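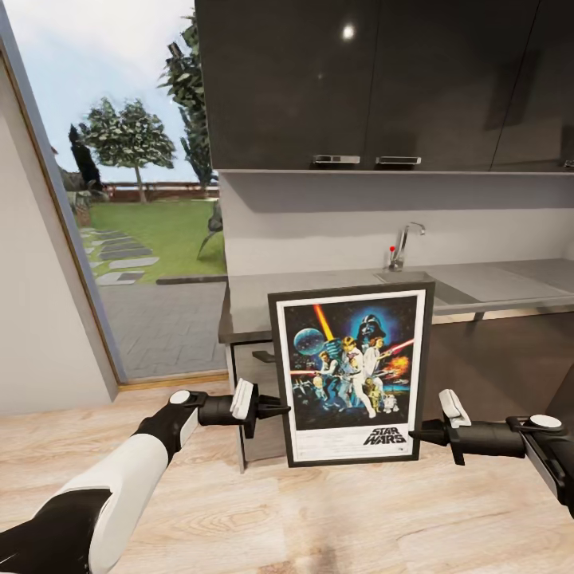 3. Drainage trial on the Kallwood slope

Our group (Ridwan Wijaya, Saodah Krishnan and Raymonde Gosselin) studied how a small lawn behind the Kallwood houses can be drained without digging up all the turf. The owner complained that the lower part stays soft many days after rain. We marked 10 test holes and measured how fast the water goes down in each of them.

The upper holes emptied well. In the four lowest holes the water was still standing after 30 minutes, and there we found a layer of grey clay under the topsoil. We therefore proposed a gravel trench along the lower fence, with a perforated pipe laid at a gentle fall towards the ditch.

The first calculation of the cost was 1,487 euros, with the gravel delivered by Skarden. Our supervisor, Rosemarie Haberkorn, asked us to check the price of the geotextile again — we had forgotten the overlaps.

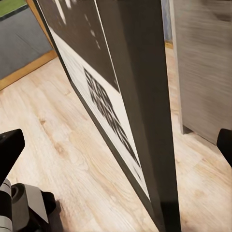 Page 7 of 30

3.1 What we changed

The trench is now less wide and the pipe is wrapped before the gravel is filled in. King-fai Ko from the garden firm Nustine read our drawing and advised an inspection shaft at the corner, so that roots and mud can be removed later. We added it.

For the strip above the trench we chose new turf and not seed, as the soil there would wash away in the first heavy rain. The planting beds near the terrace stay as they are. The second measurement of the holes is planned for July.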